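I finished The Salt Ledger at a quarter past one in the morning, which was dumb, and then I lay there for another hour arguing with it in my head. So you're getting a long post today. Sorry, or you're welcome!

If you've missed it (I had, until Edit Farkas pushed her copy into my hands at book club and told me not to bring it back until I had an opinion), it's the first of what I gather will be three novels by Gergely Kocsis. The setup is the part that hooked me. Way off in the future the rivers have mostly dried up, people live in walled towns along the old beds, and every town keeps a ledger of who has drunk how much. You're born owing water. You spend your life paying it down, and whatever you haven't paid goes to your kids. Our heroine, Lekilel, is eighteen and keeps the ledger for a town called Drendine, and in chapter two she finds a name in it that shouldn't be there, with a debt of 638 measures against it and no record of a birth.

I know. Another teenager in another walled town with another terrible system. I rolled my eyes a bit too. I've read so many of these that I can usually tell you by page 40 who's going to be secretly related to whom. And there IS a secret relation, and I did guess it, but I guessed the wrong direction, and I was so pleased to be wrong that I read the next four chapters standing up in the kitchen while my pasta went to mush.

What I loved most was how ordinary Lekilel is about her job. She likes it. She's good at it, she's a little smug about her handwriting, and she thinks people who fall behind must be careless. Kocsis doesn't rush to fix her, either. She's a hundred pages in before she so much as skips a line for somebody, and when she does she feels sick over it and goes back the same night and writes it in. I've seen a couple of readers complain that she's cold. I thought she was eighteen! I would have been exactly like that. I was a hall monitor. 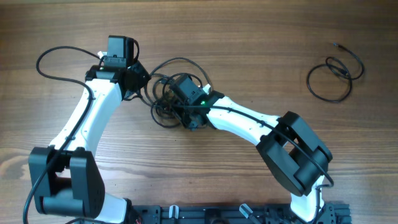 The middle section is where I think it'll lose some people, and it nearly lost me. Lekilel leaves Drendine with an older man who repairs pumps, and for a long stretch they just walk, and sleep in ditches, and talk about pumps. There's plenty of pump talk. But then you get the night at the farmhouse, where the two of them sit down at a table with a woman who hasn't spoken to anyone in years, and it's my favorite chapter in the whole book. The table gets nearly a page to itself. Kocsis only says it's old and that her husband made it. The woman keeps her palm flat on it while she talks, and she doesn't move her hand until she gets to the part about her son. I had to put the book down for a minute.

Okay, complaints. I do have some.

The villain is a water company called Tromex, and every time somebody said it I fell out of the story. Everything else has these soft, worn-down names, like the words have been rubbed smooth over a few hundred years, and then here comes Tromex like a brand of floor cleaner. Maybe that's the point? It's supposed to be a leftover from before, so maybe it's meant to clang. It clanged.

Also the map. There's a map at the front, and it's pretty, and it's wrong. Lekilel walks east for three days and ends up at a town that's drawn to the west of Drendine. I went back and checked this twice, and then I made my husband check it. Edit says her copy of the first printing has the same thing (well, it's the same copy, I'm holding it, but she noticed it too). I hope somebody fixes it before the paperback.

And I'm not sure about the last 41 pages. Without spoiling anything: a lot happens, very fast, to people we've only just met. There's a fire, a trial, a wedding of sorts. It reads like the ending of a longer book that had to be squeezed in. I'd have happily given up a few ditches to let the trial breathe. Norbert Major, who sits next to me at club and never agrees with me about anything, thinks the ending is the best part and the walking should have been cut to a paragraph, so you can see how our meeting is going to go on Monday.

The writing itself is lovely, mostly. It's plain. He'll go pages without a single comparison and then drop one in that's so right you stop. There's a line on page 111 about thirst being "a room you live in with someone else" and I've been carrying it around ever since. A few times he gets carried away and gives you three of those in a row, and I could have done with one, but I'd take that over the flat stuff I slogged through last month.

If you liked the Somogyi books Erzsébet Pálfi used to write about here in the comments, with the lighthouse keepers, I think you'll like this. It's got the same patience, and the same habit of telling you something huge in the middle of a sentence about soup. If you need a battle every three chapters, maybe borrow it from the library first.

I'm giving it four stars. It was going to be three and a half, but that farmhouse chapter is worth half a star by itself. Book two is supposed to come out in November and I've already got my hold in - and yes, I'll post about it, and no, I won't stay up until one (I will).

Next up is the Adebayo Wike story collection that's been on my nightstand since the spring. If any of you have read it, tell me which story to start with, because I never read collections in order and I'm not going to begin now.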